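Saturday, 6:40 a.m.

Slept badly, so I went through the collection rules again before anyone else was up. Revision 16 now. Etenesh wants it frozen before the Lerkuvberg sites start in August and I have told her it can be, provided Josphat stops adding clauses to section 4.

Section 4 is the one on object selection. The old wording said operators should use "a variety of household items." That let everyone do what was easiest. Of the 482 episodes Nodton sent in the first batch, most were mugs, blocks and one plastic banana. The new wording sets a minimum per session for each class: rigid box, bag with an open top, jar with a separate lid, soft item under hand size, thin flat item. Shape and stiffness decide the class. Price and purpose do not. Josphat wants a sixth class for transparent items. I think transparency is a property and belongs in a separate column, since a jar can be clear or painted and is still gripped the same way. We left it open on Thursday's call and I still think I am right.

Section 5, pre-session check. Rewrote it as follows:
5.1 Jaws open and close through full travel, three times, no sticking.
5.2 Screws at the finger joints checked by hand. Any that turn get tightened before the session starts.
5.3 Pads wiped. Replace if a rib is torn.
5.4 Lens wiped with the dry cloth only.
5.5 Short test clip recorded and played back before the first episode.
Ayodele asked why 5.5 comes last, as a bad lens can be caught sooner. Fair, but the test clip also has to show the jaws moving, so it stays.

Section 6 took most of the hour. Two-handed work. Rule 6.2 used to say both grippers must be in view at the start of each episode. Cremilda pointed out that on a wide table this pushes people to hold their elbows in, and then the reach data are no good. It now says both grippers must be tracked at the start and may leave each other's view. Rule 6.4 is new: if one side is idle for a whole episode, the episode is logged as single-handed, whatever the session sheet says. Coutinho will complain. Their sheets are filled in a day ahead.

Break for coffee, then section 7.

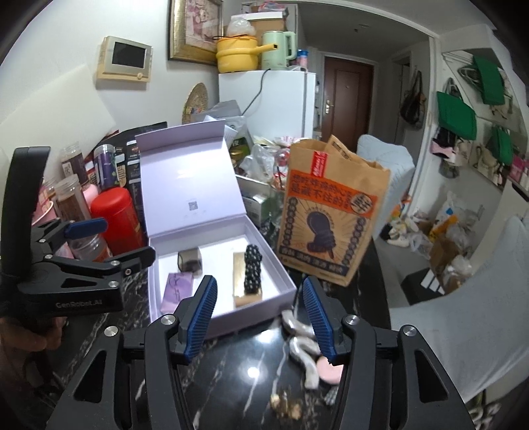 Section 7 is clutter, and I have gone back and forth on it since spring. The first draft set three levels by number of items on the surface, which was a poor measure, as ten items spread out are easier than four in a heap. The levels are now set by access: can the jaws reach the target without touching a neighbor. On a table like this one the jars down the left side stand close together, and the hair tie lies over the gold box in the lavender gift box, so the box cannot be lifted without dealing with the hair tie first. Under 7.3 that makes the box a level 3 target. Marlene would grade the whole table once and move on. I want the grade given per target, and the draft says so.

7.5, reflections. Glossy surfaces are allowed. Operators do not turn off room lights or cover the table unless the test clip is washed out.

7.6, tidying. None before the session, other than sharp or hot things and anything with a name or address on it. Marlene would like "and food," to which I said sealed food is fine and open food is not. She accepted that.

8:15. Sent revision 16 to Etenesh with the open point on transparency marked. Storage estimate still wrong in the appendix: Solico quoted for 3000 episodes and we are asking each site for almost that many alone. Need to call them. Also need a second pair of pads for the left unit, and to find out who has the long hex key.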